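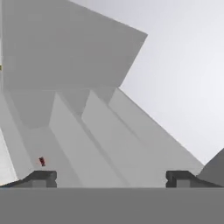 Guides > Sondell arm > Kitchen practice
February 15, 2019 - by the Moodley workshop

4. Trying your first chore

I'd start in the simulated kitchen - crockery's cheaper there!

1. Load the Corkstead kitchen and pick one cup.
2. Set the speed to 15.
3. Run the fetch 17 times and jot down every miss.

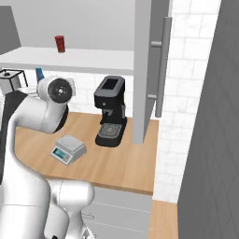

Fig. 14: Arm at the counter, red cup on the shelf.

Note: can it make my coffee yet? Not on its own, I'm afraid.

Caution: don't copy these settings to a real arm.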